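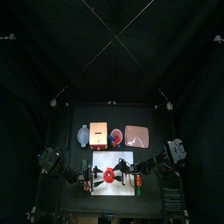
*Both arms over the light panel, blackout fabric up.*

The enclosure took longer than the arms did. I cut the fabric panels in May at the Sileck workshop, where the overhead tubes had been washing out every exposure setting I tried. With the walls and ceiling on, I can leave the gain alone and work at any time of day. Total spend on fabric and fittings was 394 pounds, more than I had planned – the ceiling panel is most of it.
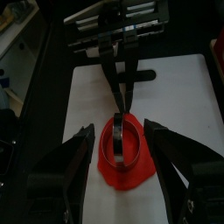
Finger alignment has eaten the last 13 evenings. The two grippers share a design but not a zero, and an error at the shoulder grows on its way to the tips. I now set each arm against a fixed block before anything else, then check it on a real part. A metal ring on the red silicone mat is a good test, as the fingers have to close on a thin band and any twist shows up in the rim. I log the offset per joint and load it at start-up. The Jelon driver boards keep the value through a power cut. The older Boateng ones don't, so those get it sent again by script.

Current state of the controller, Plilanix branch:

- loop delay is up to 4 ms with both arms live
- wrist views are stamped on arrival, which is still wrong
- the cable on the right arm needs a longer loop

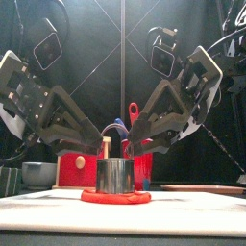 *Fingertips close together above the rim of the steel cup.*

Next job is a soft stop between the two sets of fingers. At present the gap is a constant in a config file, set to 2 mm, and I would like it measured.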